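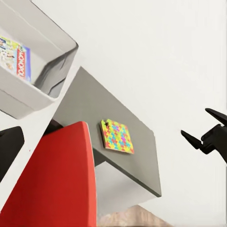 Eirlys Kemeys asked whether the arm has to be bought before any of this work can start, and whether the simulator licence can wait until the hardware arrives. The answer to both is no. Buy the software first, run your own tasks in it, and order the hardware when you know what it must do. The steps in this section follow that order.

3. Planning and budgeting your Trarano cell

3.1 Before you begin

You will need:
- a list of the objects you want handled, with sizes and weights
- a floor plan of the room, including door widths
- a Tisus simulator licence (one seat is enough for planning)
- the name of the person who can approve spending

Note: The planning seat and the full seat use the same installer. You can upgrade later without reinstalling or losing your saved layouts.

3.2 Set out the task

1. Write the task down in one sentence. "Put board games and puzzles from the shelf into a bin" is a good length. If it takes a paragraph, you have more than one task and should budget for each.

2. Pick the largest and the smallest object on your list. The largest sets the opening you need between the fingers. The smallest and flattest usually decides whether the standard fingers will do.

3. Weigh the heaviest object. Add the weight of the gripper, then compare the total with the payload printed on the arm's data sheet. Do not use the figure in the sales brochure, which is given without a gripper fitted.

4. Measure the height of each surface the arm must reach, and the height of any bin wall it must clear.

3.3 Build the layout in simulation

5. Open Tisus and choose New Room. Enter your measurements. Start with the fixed items such as walls, shelving and worktops, then add bins and chairs.

6. Place the arm base where you expect to mount it. Save this as Layout A.

7. Load your objects from the library, or use the nearest match in size. Surface artwork makes no difference to reach or grip, but it does matter if you intend to buy the camera option.

8. Run each pick at least 16 times from different starting positions. Keep the log.

9. Move the base and repeat. Save as Layout B. Two layouts are normally enough to show whether you need the longer arm.

Caution: A pick that works in simulation can still fail on the bench. Thin boxes, glossy lids and soft packaging are the usual trouble. Allow time for bench trials before you sign off the order.

3.4 Work out the cost

10. Copy the prices from your quotation into the planning sheet. For a small cell quoted through Van der Linden in August, the two largest lines after the arm were:

Gripper with standard fingers: £2574
Stand and fixing kit: £1227

11. Add the items that are quoted separately - delivery, the risk assessment, spare fingers and the second year of software.

12. Ask for the lead time in writing. Standard fingers are held in stock. Special fingers take some 8 weeks, and the clock starts when the drawing is approved, not when the order is placed.

Note: Geert Dewulf's team at Grenora ordered special fingers at the same time as the arm and then found in simulation that the standard pair reached everything on their list. Special fingers cannot be returned.

3.5 Check the room

13. Confirm that the floor or bench will take the stand. A bench that moves when leant on is not suitable.

14. Check that there is a socket on its own circuit within reach of the controller lead. Extension leads must not be used.

15. Mark the full reach of the arm on the floor with tape and leave it there for a working week. If people keep walking across it, change the layout or budget for a guard.

Caution: Chairs and other loose furniture must be kept outside the marked area whenever the arm is powered, even if the simulated layout shows them inside it.

3.6 Place the order

16. Send the planning sheet, both layouts and the run log to Nuwan Howlader in the orders office. Quotations are checked against the layouts before they are confirmed.

17. When the confirmation arrives, compare the part numbers with Table 4. Report any difference before delivery is booked.

For fitting the stand and connecting the controller, go to Section 4.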